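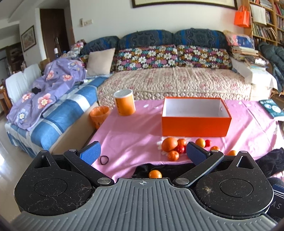

Re: [bririx-dev] grasp planner 39, please test
1/20/23

> Planner 39 ranks candidates by clearance first, then width. On our
> replay set of 2215 grasps it picks the same target as the operator
> nearly every time. I'd like to merge it before March.

I'd hold off. Agreeing with the operator on replay tells me the ranker has learned our operators' habits. It says very little about fruit that touches other fruit. Oranges bunched together on a pink cloth, with small red ones tucked in beside them, are where the old segmenter merged neighbors, and the new ranker still takes its masks as given.

I ran 30 of the Zosutthorpe clips through it last night. In 7 the top candidate straddled two pieces — clearance looked great, of course, with both counted as one object.

Can we see results split by contact and no contact? Also, does the width limit come from the config or is it still hard-coded in the Brisier wrapper?

Not merging from my side yet.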